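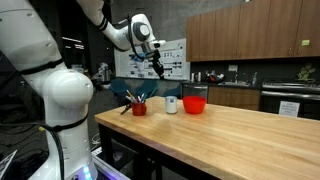

## Chapter 4: Tables and Work Surfaces

A work surface has to be the right height, easy to wipe and large enough for the job. Most kitchens fail on the last point because things are put down and left there. On a pale wooden table, a white mug and a dark-red cup kept near one end leave the long front part clear for chopping or rolling out dough. Look at the grain too. It runs lengthwise on a butcher-block top, and crumbs are best wiped along it.

In this chapter you will measure a table, plan where things go on it and learn how to oil bare wood. Set aside 30 minutes for the first exercise – you will need a tape measure and a pencil. Mervyn Catterall's notes on the Hendcombe kitchens, used in Chapter 2, will be needed again.

**Key terms:** butcher block, grain, clear run, finish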